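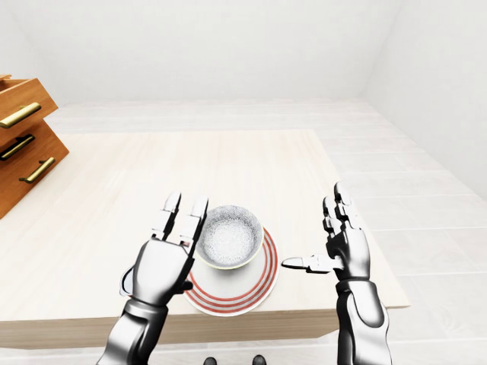

Kitchen & Table

How to Get Tea Stains Out of White Bowls and Saucers

Brown rings build up slowly, and dish soap alone won't shift them. Baking soda usually will.

1. Rinse the piece in warm water and leave it damp.
2. Mix 2 tablespoons of baking soda with enough water to make a thick paste.
3. Rub the paste over the stain with a soft cloth. Go lightly over any painted rings or rims – older decoration can wear off.
4. Wait ten minutes, then rinse and dry.

For stubborn marks, repeat the paste and leave it on for half an hour. Skip steel wool, even on plain white pieces. It scratches the glaze, and the next stain settles into the scratches.

Posted by Chiyo Takagi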